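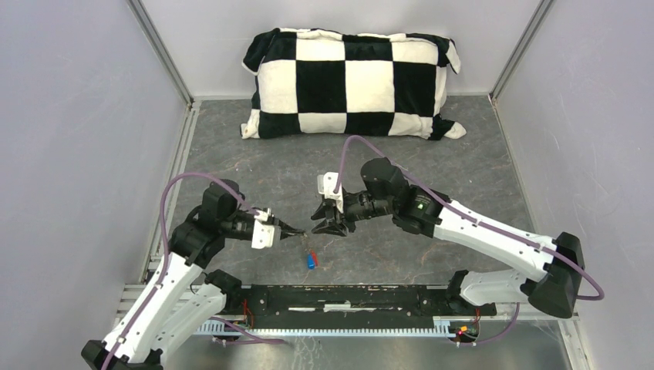
Changes to the Ornbridge Reading Room

Readers of this blog will be aware that the Ornbridge Reading Room has been closed on weekday mornings for the whole of the summer. The revised timetable has now been published, and as a regular user of the room I set out the main points here, together with some remarks of my own.

From September the room will open at 9.30 and close at 6, with a later closing time of 8 on one evening each week. Saturday opening is retained. Readers who need the local newspapers on film should continue to book the viewing machine at the desk, as there are 2 places and both are in steady demand.

The collection itself has been recounted. The shelves now hold 1,291 volumes, of which 952 may be borrowed. The remainder are for use in the room only and carry a green label on the spine. I was pleased to see that the parish histories have been kept together. In the previous arrangement they were split between two rooms according to the height of the book, and a reader following one family across three villages could spend a good part of the afternoon on the stairs.

A further 91 titles have been withdrawn. The list is pinned up inside the door and I would encourage readers to look through it. Most are old trade directories of which a second copy is held. I do regret the loss of the Mathur guide to the river crossings, which was never accurate on dates but had very good maps. Emiliano Huerta has written to ask whether it might be kept for reference, and I have added my name to his letter.

Borrowing

The loan period is now three weeks. Books may be renewed once, in person or by telephone. The old paper tickets will be accepted until the end of the month, after which readers will be asked to show the new card. Cards are issued free of charge on proof of address.

Quiet study

The long table by the north windows is set aside for silent reading. Conversation is permitted in the front room, where the Esar map cabinet now stands. The cabinet drawers are stiff - the lower ones in particular - and readers are asked to request help at the desk before opening them.

I shall write separately about the Skosadeo letters, which are still being sorted and cannot yet be consulted.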